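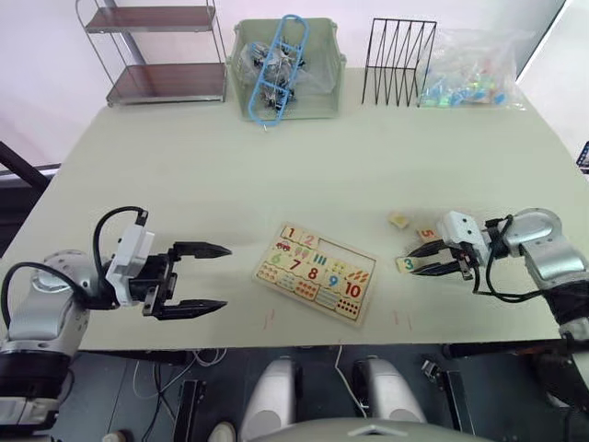 Gripper Trials Should Include the Small Jobs

Purchasing decisions for two-armed systems still rest too heavily on payload and reach. At Kestbridge we compared the Brumard and Pravura fingers over 300 placements each, using a child's wooden number puzzle. A flat tile shows quickly how a pointed fingertip handles a thin edge, and a data sheet does not. We believe such tasks belong in every acceptance test.

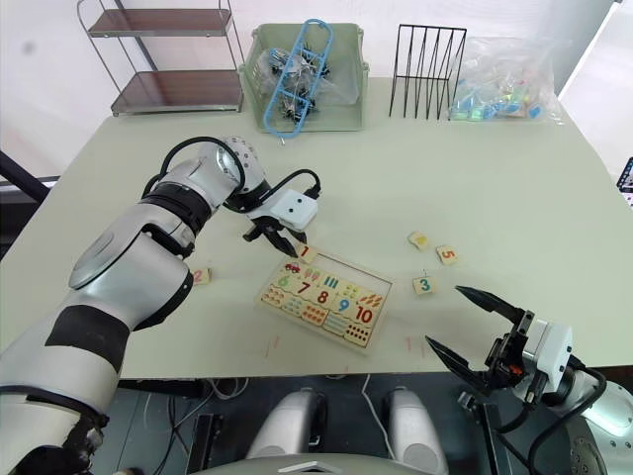 Ronja Wallin disagrees in part. She writes that a puzzle favors narrow fingers and tells a buyer little about wear, and that she would not sign off on any gripper before 2326 cycles under load. Her point on wear is fair. Our view remains that both tests should be run, with the puzzle first.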